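Planning and buying a tube-handling cell: frequently asked questions

These questions came to us from small laboratories which are thinking about their first automated bench. The answers are by Ingeborg Harms, from the planning desk at Fekport. We update the page when we learn something new, last in April.

How many tubes per day do I need before it makes sense to buy?

Our own limit is 300 tubes per day, moved by hand from one rack to another. Under this number the robot waits more than it works. Please count for a full month before you decide. One laboratory told us 566 and was correct, but only in its two busiest weeks.

Should I buy the arm first, or the grippers?

Start with the grippers. With a pair of hand-held ones, a person can do the real task with your real racks, and the recordings are later used for training the arm. You also learn early which tubes are difficult. The arm can be ordered when you know the reach and the load that you need.

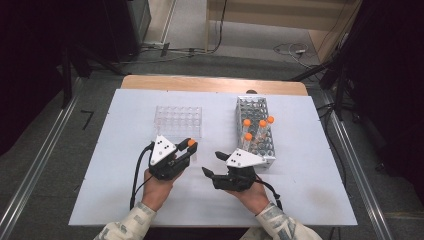 Bernd Teuber would do it the other way: in his experience the arm has the long delivery time, so he orders it on the first day and accepts that he may have to change the mounting later. If your supplier asks for many weeks, this is a fair point. Ask for the delivery time in writing, and then choose.

What should I put in the budget besides the machine?

The parts which are usually forgotten are small: cables, spare finger pads, table covering, marker plates, one more set of racks. We put them on their own line, and for one bench we plan 2000 euros for the first year. Working hours are a separate matter. A person who records the task cannot do other bench work at the same time, and your manager should know it before the order is signed.

Can I use printed fingers, or must I buy machined ones?

Printed fingers are good enough for the planning phase. They are cheap to change, and you will change them, because the first shape is seldom the right one for your caps. 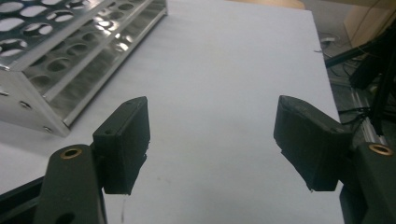
When the shape has stayed the same for some 28 working days, you can ask for a price for machined fingers. Before that, the money is better kept. Keep the drawing files in your own hands — a supplier who does not want to give them to you will be expensive later.

Do I have to replace my racks?

Mostly no. But write down every type that you have, metal and clear plastic also, with the outer size and the hole size. A quotation for "standard racks" is not worth much if the supplier has never seen yours. Clear racks can be harder for a camera to find, so let the supplier test with them and put the result in the offer. 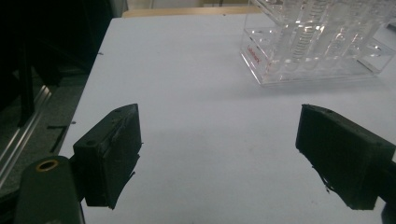
Gisela Lammers wrote to us that she would go further and send one rack of each type to every supplier, together with a box of empty tubes. Two of the three offers she received after this were changed, and one became cheaper. We now recommend the same. Write the name of your laboratory on the racks, so they come back.

Is leasing better than buying?

For the arm, maybe. For grippers and fingers we would buy, as they wear and the lease conditions for worn parts are often unclear. Read the page about return condition twice.

Who can check my plan?

Send it to the planning desk as one file, with the tube count, the rack list and a sketch of the table with measures. Timo Kuhlmann reads the plans in the morning, and an answer normally takes one week.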